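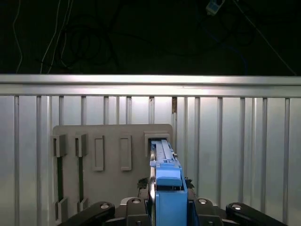 机器现在能独立完成台式机硬盘托架的拆装吗？

工位固定、机型固定、零件朝向已知时可以完成大部分循环，换一个机型或者线束位置变了，就需要人介入。

上面这一问一答是从另一个帖子的结尾搬过来的，那边已经歪到扫地机去了，单独开一帖接着谈。范围限定在家务和小车间里的手工活：拆装、分拣、擦洗、收纳。汽车厂那种整线自动化不在讨论之列。请尽量写清楚条件，“能做”“不能做”单独说没有意义。

Qianru Pan
发表于 2025-01-23

---

Wojciech Jasińska
1 楼

先给一组数，省得空谈。我们在 Statstead 做旧机翻新，台面上跑过一轮托架插入，1000 次。一次插到位 657 次，第一次没进、自动退出再试后到位 162 次，剩下的要人动手。判定标准是托架到底并且卡扣闭合，两个条件缺一个都算没到位。

同一机型，同一批托架，机箱侧放，侧板事先由人拆掉，线束事先由人理过。最后这一条很重要。线没理过的情况单独试了一小批，结果差到没必要列出来，主要失败形式是电源线落在托架的行进路径上，夹爪把线一起压进去，力矩超限停机。

我的结论：小车间可以用，前提是有人负责前后工序。家里不行。

---

Asanka Patwary
2 楼

657 这个数要看怎么用。按一次到位算，三次里有一次要处理，产线上没有人会接受。按加上重试之后的数算，又要问重试花了多少时间。单件节拍有没有？

另外“卡扣闭合”是怎么判的？看图像还是看力？我在别处见过用图像判闭合的，托架斜着卡在半路，正面看完全一样，误判不少。

---

Wojciech Jasińska
3 楼

回 2 楼。判定用力曲线，卡扣过去的时候有一个明显的回落，没有回落就不算。图像只用来找入口。

节拍没有专门优化，比熟练工慢，慢多少取决于重试。熟练工插一个托架是顺手的事，根本不单独计时，拿来比也不太公平。我们关心的是夜里没人的时候能不能跑，能跑就有价值，慢一点没关系。

---

Qianru Pan
4 楼

我补充一下为什么选机箱内部这类活来讨论。它介于车间和家庭之间：零件是标准的，接口有导向，这一面像车间；线是软的，位置每台都不一样，这一面像家里。洗碗机里的碗、抽屉里的袜子，难点都在后一面。

机箱里按难度从低到高，我的排法是：

托架或者带滑轨的件，有导向，容差大。
扩展卡，有导向，但要看挡板那一侧有没有对齐。
内存条，缺口方向要对，两端受力要均匀，力比多数人想的大。
SATA 线，插头小，线会把插头往回拽。
电源多针插头，拔比插难，卡扣要先按住再拔，两个动作必须同时做。
散热器和 CPU，目前不讨论。

打开侧板之后，这几类东西基本挤在同一个视野里，内存槽、托架、电源线束挨得很近，夹爪本身又占掉一块空间。很多人只算零件的尺寸，不算夹爪的尺寸。

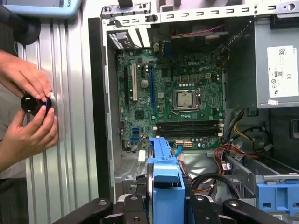

Ritva Sjöberg
5 楼

排法大体同意，有一处不同意。扩展卡不应该排在内存前面。扩展卡的挡板和机箱后部的开口有公差，旧机箱变形之后经常对不上，人会用手掰一下挡板或者压一下机箱边，这个“掰一下”机器没有对应的动作。内存只要方向对、槽两端的卡扣打开，剩下的就是垂直压，适合用力控。

还有，你把“线是软的”归到家庭那一面，这个分类我不认同。车间里线束装配一直是人工为主，原因就是软。软和硬的差别比家里和车间的差别重要得多。

---

Qianru Pan
6 楼

接受第二点，分类改成刚性件和柔性件更准确。第一点保留意见，内存的垂直压在侧放的机箱里要看夹爪能不能摆到那个姿态，旁边有托架立着的时候经常摆不到。先拆托架再装内存就没有问题，但这就成了工序规划，超出单个动作的范围。

---

Asanka Patwary
7 楼

工序规划在这种活里占的比重被低估了。拆装手册写得很清楚先拆什么后拆什么，可是手册不写线从哪里绕。人看一眼就知道该把哪根线先拨开，机器要么有一个专门的“拨线”动作，要么就失败。

我在 Kaczmarczyk 那边做过一段时间的夹具，当时的办法很笨：加一块挡板把线束压到一侧，托架那一侧永远是空的。成功率马上就上去了。有人说这是作弊，我认为这就是自动化本来的做法，把环境改到机器能做为止。家里之所以难，是因为住户不接受在厨房里装挡板。

---

Ritva Sjöberg
8 楼

住户早就接受了。洗碗机就是一个带挡板的厨房，碗篮规定了碗放在哪里。扫地机出来以后，有人专门去买脚高一点的沙发。只要省下的时间够多，人会改家里的布置。所以“家里不行”这个结论下得太快。

应该问的是哪一项家务值得让人改布置。叠衣服我认为不值得，衣柜本来就可以不叠。擦灶台值得，但灶台上有火有油，安全要求高。把餐具从洗碗机里收到柜子里，件数多，形状有限，每天都要做，我觉得是最合适的第一项。

---

Wojciech Jasińska
9 楼

收餐具我试过，用的是和托架同一套控制。盘子可以，杯子勉强，刀叉很差。刀叉筐里互相压着，夹起一把带出两把，放进抽屉格子里又弹出来。玻璃杯的问题在识别，深度读数不稳定，夹爪合拢的位置偏。换成不透明的杯子就好很多，可是没有人会为了机器把家里的玻璃杯全换掉。8 楼说人会改布置，这一条我看改不动。

再说一下失败的代价。托架没插进去，退出来重试，损失是几秒钟。玻璃杯夹碎，损失是地上一摊玻璃再加一个必须停下来的上午。同样的成功率，在两种活上意义完全不同。讨论“能不能做”的时候应该把失败代价写在成功率旁边。

---

Qianru Pan
10 楼

9 楼最后一段很有用，我顺着写一下评估方法。我们在 Pratusik 这个项目里给每项活记四列：一次成功率，重试后成功率，失败时的损坏，人工恢复的时间。前两列大家都会记，后两列经常没有。

托架这一类，损坏一栏多数写“无”，偶尔写“卡扣磨损”。插头这一类，损坏一栏要认真写，针歪了不一定当场看得出来，通电以后才知道。旧主板上取纽扣电池也要认真写，卡簧一断，整块板就要人工返修。

恢复时间的差别更大。托架卡在半路，人过来往外一拉就结束。线被压进滑轨里，要先把夹爪松开，再把托架退出来，再理线，再检查线皮有没有破。

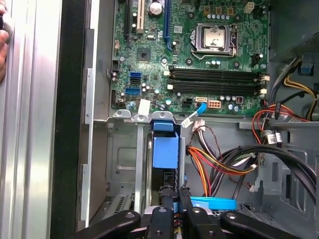 所以同样记一次失败，后面这种情况占用的人工要多得多，平均下来会把夜班无人运行的收益吃掉一大块。我们现在的规则是：入口附近检测到线就不插，直接跳过，留给早班的人处理。这样成功率的分母变小了，报数字的时候必须同时报跳过的数量，否则就是自己骗自己。

松手这个动作也单独说一句。很多演示只展示夹住和插入，松手一带而过。托架被夹爪带回来几毫米，卡扣刚好没过，力曲线又已经判完了，这种情况在我们这里出现过。后来加了一个松手后轻推的动作，推进距离限定在 2 毫米以内，超过就报警。

---

Asanka Patwary
11 楼

跳过的规则我反对。跳过的那些恰好是难的，机器专挑容易的做，早班的人拿到手的全是难的，而且连着做。我在现场见过这样分工的班组，人的抱怨很大，离职也多。从总工时看是省了，从岗位看是变差了。

---

Qianru Pan
12 楼

这个问题存在，目前没有好办法。我们试过把跳过的件混回普通件里交给人，人做起来节奏好一些，但是料的流转变复杂了，要多一个缓存架。12 月试了一段，现在还没有定下来。

---

Ritva Sjöberg
13 楼

家里同样如此。扫地机扫过之后，剩下的是墙角、线下面、桌腿后面，全要弯腰。总量少了，每一下都更累。写评测的人一般只拍地板中间。

另外问一下 1 楼：失败里面，入口没对准的和中途卡住的，各占多少？

---

Wojciech Jasińska
14 楼

没有逐条分开记，日志里只有停机代码，而这两种情况共用一个代码。当时建代码表的时候没想到。印象里中途卡住的多，但印象不能当数据，下一轮把代码拆开再来报。

---

Asanka Patwary
15 楼

拆代码的时候顺便把“夹持滑移”也单独列出来。塑料托架表面光，夹的位置偏上，插入受阻的时候会往后滑，力曲线上看和卡住很像，处理办法却完全不同，一个要换指垫，一个要改路径。我们当初混在一起，改了很久的路径，最后换了指垫就好了。

Ukance 论坛那边有一个帖子讲指垫材料，结论是软的泡棉夹持稳，但是掉渣，渣子落进机箱里又是另一个问题。硅胶的没有渣，但用久了沾灰，摩擦下降。要定期擦，擦的人还是人。

---

Wojciech Jasińska
16 楼

指垫单独列，记下了。指垫更换的时间也会写进日志，这样可以对上滑移是不是随使用次数增加。机箱还是用现在这一种，先不换机型，一次只改一个变量。

---

Qianru Pan
17 楼

等 16 楼的数据。在那之前，有收餐具或者擦台面记录的请直接跟帖，四列都填，填不出的写“未记录”，不要留空。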